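How to fold a throw and put a sofa back together

Every living room has a throw, and every throw spends most of its life in a heap at one end of the sofa, looking like something that has been rescued from a canal. The remedy takes 10 minutes, including the sulking.

I am assuming a leather or leather-look sofa with buttoned cushions, as that is what I have had to learn on. Fabric sofas are more forgiving. A throw on fabric stays where you leave it. A throw on leather sets off for the carpet the moment the front door closes.

What you need

One throw
A soft dry cloth
A vacuum cleaner with the thin nozzle
Somewhere to put the remote control, the pens and the biscuit you are going to find

Step 1. Clear the seat

Take everything off. Cushions, throw, newspapers, relatives. Put the cushions on a chair, not on the floor, or you will be vacuuming those as well.

Step 2. See to the buttons and channels

Buttoned upholstery looks very grand in the showroom, where people don't eat toast on it. At home each little dimple is a crumb dish. Go along the back first with the nozzle, then do the seat, following the stitching from back to front so you aren't simply moving the crumbs next door. Wipe over with the dry cloth. If you must use a damp one, wring it out until your wrists complain, and leave the seat alone until it has dried.

Pale leather shows blue dye from jeans. I have no cure for this. I once bought a bottle of something called Privstead which promised one, and the mark is now the same blue but shinier.

Step 3. Shake the throw

Outside, if the neighbours are out. Hold two corners, arms up, and give it a proper crack. Check the wind first.

Step 4. Fold it

Hold the throw by the two top corners, stretched out in front of you, and let it hang. Bring the corners together and run your free hand down to find the new fold. Now you have a long, thin throw. Fold that in half from top to bottom, and again if it is a big one.

It will not be square. Fleecy fabrics bag out in the middle and there's always a bottom edge that hangs lower than its fellows. Pull gently at the corners, do one more fold with the worst edge on the inside, and present your best side to the room. Hotels do exactly this, and charge 200 pounds a night for it.

Do the folding standing in front of the sofa with the bundle held just over the seat. If you drop it, it lands somewhere clean.

Step 5. Decide where it lives

Over the arm is traditional and lasts until somebody leans on the arm. Along the back is tidy but hides the headrests, and it slides down behind whoever sits there first. I put mine flat at the end of the seat, near the arm, where it can be reached without getting up.

Step 6. Cushions last

One cushion at the end of a long sofa is plenty. Lean it back towards the arm and let it slump a bit. I do not chop mine. The karate dent in the top was invented by people who photograph houses for sale.

If there is a side table next to the arm, leave enough of it clear for a mug, or the mug will go on the arm, and you will be back at step 2 with a much bigger cloth.

Pale sofa, blue soft things
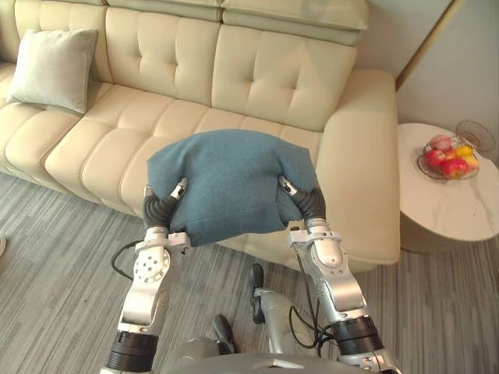
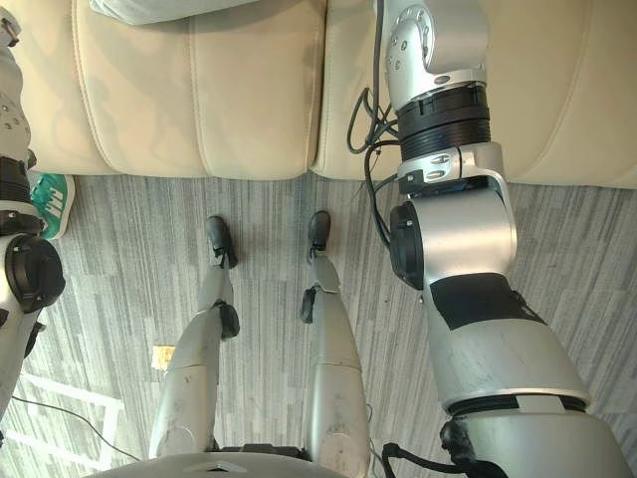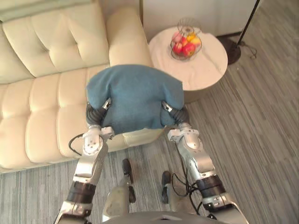
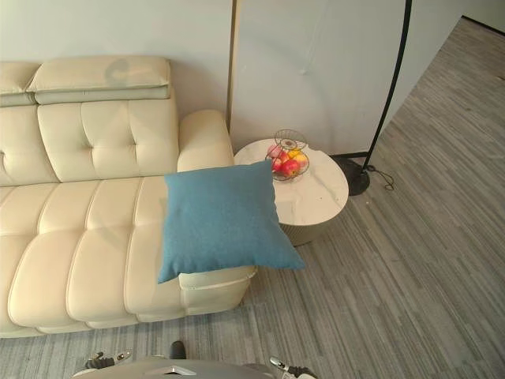 Atif Memon
Household Editor

Comments are closed on this page after a disagreement over fabric softener. Next time: fitted sheets, in 5 steps, 4 of which are swearing.

Last updated 5 January 2026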